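# Capítulo 4. El consumo eléctrico en el hogar

Toda vivienda conectada a la red paga por dos conceptos: la potencia contratada y la energía consumida. La primera se expresa en kilovatios (kW) y la segunda en kilovatios hora (kWh). Confundirlas es el error más frecuente al leer una factura.
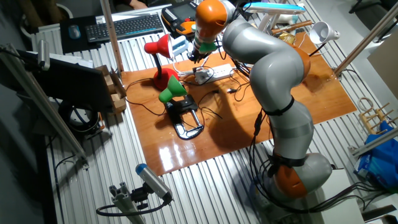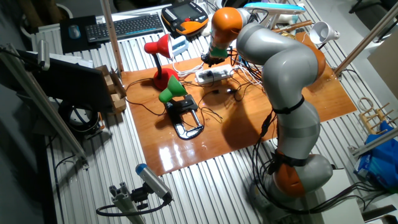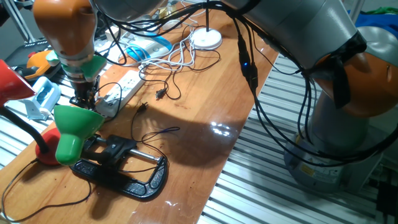

La energía que consume un aparato se obtiene multiplicando su potencia por el tiempo de funcionamiento:

**E = P · t**

Una bombilla de 40 W encendida durante 50 horas consume 2000 Wh, es decir, 2 kWh. El tipo de aparato no interviene en el cálculo; solo cuentan la potencia y las horas.

Los Wallin, una familia de cuatro personas, recibieron en noviembre una factura de 482 kWh. Ivar Wallin la atribuyó al alumbrado. Al repasar los aparatos uno por uno comprobó que la mayor parte correspondía al termo y a la calefacción. Volveremos a este caso en el apartado 4.3.

## 4.1 Potencia y energía

La potencia indica la rapidez con que un aparato transforma energía. Su unidad en el Sistema Internacional es el vatio (W), que equivale a un julio por segundo.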